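Subject: Re: Baking by weight, again
Date: 12 Jun 2017
List: Gimeo home bakers

> I've been on this list for 2 years and I still don't understand
> why everybody gets so worked up about scales. My grandmother
> used a coffee cup with no handle and her bread was fine. Can
> somebody tell me what I gain by weighing flour, besides another
> thing to find batteries for? Also my loaves come out like
> doorstops lately but I think that's the oven.

It could be the oven. I'd like it to be the oven too. I blamed mine for most of a winter and bought a thermometer to prove it guilty, and the thermometer sided with the oven.

The trouble with your grandmother's cup is that your grandmother came with it. She knew what the dough should feel like and fixed it as she went. If you have her hands, ignore the rest of this message. I have the hands of a person who types for a living, so I weigh.

Try it once before you argue. Scoop a cup of flour the way you always do, tip it in a bowl, weigh it, and write it down. Do it again tomorrow from the bottom of the bag, where it has packed down. My two were far enough apart to explain several doorstops.
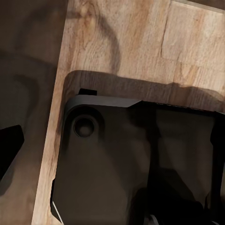
The wood grain.

On scales: I had a Fikitz, which was handsome and shut itself off whenever I stopped to think. I now have a Mevetti, ugly, with a tare button you can hit with an elbow. It takes ordinary batteries. You'll find them in the drawer with the takeout menus, same as everyone.

On flour: the Lui mill sells a bread flour that drinks more water than the supermarket kind, so hold back nothing and expect to add a spoonful. Last October I made the same recipe with both on the same day. One was a nice loaf and the other could have been poured.

On storage, I'm with the paper bag people. Plastic turns a good crust into a raincoat by morning. Paper lets it go a bit stale, and then you make toast, and toast is why most of us are here. Roll the top down, leave it on the counter, keep it away from the stove.

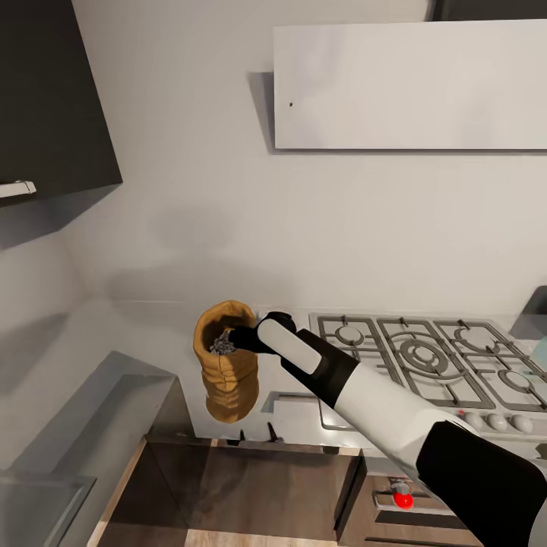
WHAT I'D DO WITH YOUR DOORSTOPS

Weigh everything for three loaves, water included. Keep the oven exactly as it is. Use 68 percent water to flour, which is a boring number and a forgiving one. Let the first rise go until the dough looks puffy, whatever the clock says, and if the kitchen is cold that may be after your bedtime.

If all three are still doorstops, I will apologize to you and to the coffee cup, and we can start in on your yeast. How old is it? Mine once turned out to be older than the jar it was in, and I still haven't worked that one out.

The archive has 1,971 messages with "scale" in the subject line, so you won't run short of opinions. I'd skip the thread about spoons.

--
To leave this list, reply with "unsubscribe" in the subject. Please trim your quotes.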